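3.2 Grip training and rest between sets

The participants of the Zasunville group trained grip strength two times per week, always before the pulling exercises. Each session had 8 sets of static holds with the Bitar handle, and the rest between sets was fixed at 110 seconds. In our earlier work a shorter rest was used, and many lifters could not finish the last holds with the same load. For this reason we decided to keep the rest constant and to change only the load.

The load was increased when a participant completed all sets in two sessions in a row. Lifters who came to the study in February started with the lighter plan, as their training history was less complete. The total hold time per week was over 300 seconds for every participant in the main plan.

Fine finger control was not a part of the training, and we discuss it separately in Section 5.

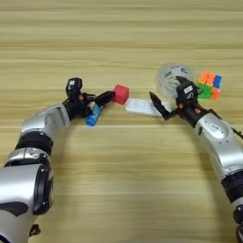
Figure 2. Two-finger gripper near a small red cube on a wooden tabletop.

Pinch holds were performed with smooth plates only. The results for both hands are reported together, because the difference between them was small in all sessions.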